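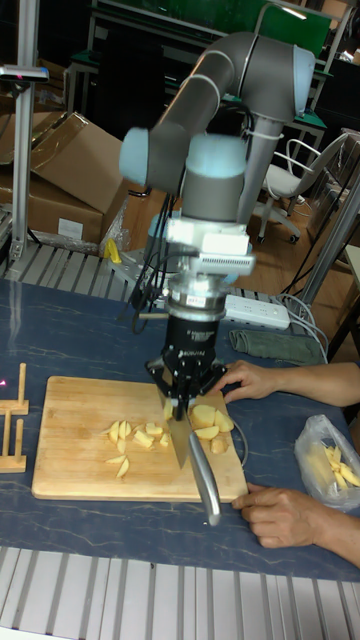 Monday, August 23, 2021

The Vachon Community Kitchen began preparing its own potatoes in June, ending a long reliance on frozen product. The kitchen's prep supervisor spoke with the Hondasel Food Services Bulletin about the change and what it has meant for daily work.

"The peeling was never the difficulty," the supervisor said. "The difficulty was size. A tray with thin wedges and thick chunks on it will not cook evenly, and our diners notice."

The kitchen served 1,261 side portions in its first full month under the new arrangement, of which 822 were potato. Each batch is peeled, halved and laid flat side down on a wooden board before any further cutting. Sticks go into clear plastic bags, and wedges are kept apart for roasting.

Asked about the choice of wood, the supervisor cited comfort and noise. "Staff may be at the board for up to 3 hours. Plastic slides on our tables, and a hard surface ruins an edge. We wash the boards by hand and stand them up to dry overnight."

The supervisor was more guarded on the subject of cost. Savings on purchasing have been partly offset by labor, and the Puvine site, which serves a smaller dining room, has not yet adopted the practice. "They have one sink. I would not ask it of them this year."

Trimmings are weighed at the close of each shift and sent for compost. Small or uneven pieces are set aside for soup, a use the supervisor described as overdue.

The kitchen will next consider carrots, which the Tulo site already cuts in house on Thursdays.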